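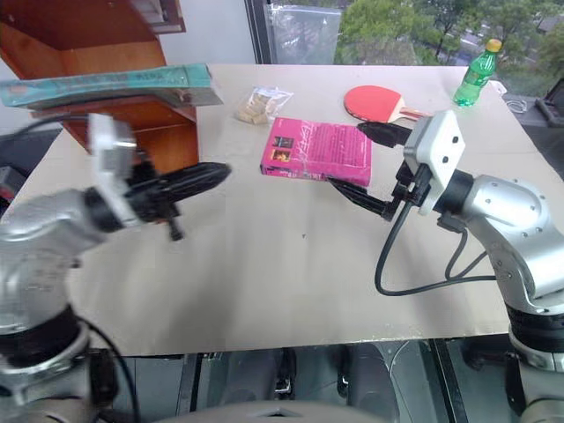 Protecting a table while you work on it

Glue, paint and knife marks are hard to get out of a tabletop. A cover costs little and goes down in a minute. These are the ones I use at home.

Cardboard
The best all-round cover for dry work. Appliance stores usually give away refrigerator and washer boxes if you ask. Slit the box down one corner, open it out and trim off the flaps. Lay it with the printing face down, as some inks rub off on light fabric. Tape it under the table edge with painter's tape, never packing tape.

Cardboard soaks up small drips of wood glue. For a bigger spill, lift the sheet right away and check underneath.

Newspaper
Fine for shoe polish and potting plants. Use at least 2 layers. Don't set anything freshly painted on it, or the paper will stick.

Old vinyl tablecloth
Good for wet jobs such as dyeing or soaking labels off jars. Put it fuzzy side down. Solvents will soften it, so keep paint thinner off it. Mine is 49 inches wide and hangs over enough on both sides to clip.

Cutting
Cardboard alone won't stop a utility knife. Put a cutting mat or a piece of scrap hardboard on top and change the blade when it starts to drag.

Heat
Hot glue guns go on a ceramic tile. Set the tile on a folded dish towel so it doesn't scratch.

Cleaning up
Roll the cover inward from the ends so the crumbs and sawdust stay inside. Cardboard with only a little dried white glue on it can be used again. Store it flat behind a cabinet or under a bed. Märta Backlund wrote in to say she keeps one sheet for painting and one for sewing, each labeled on the back with a marker.

Next: Getting candle wax out of a tablecloth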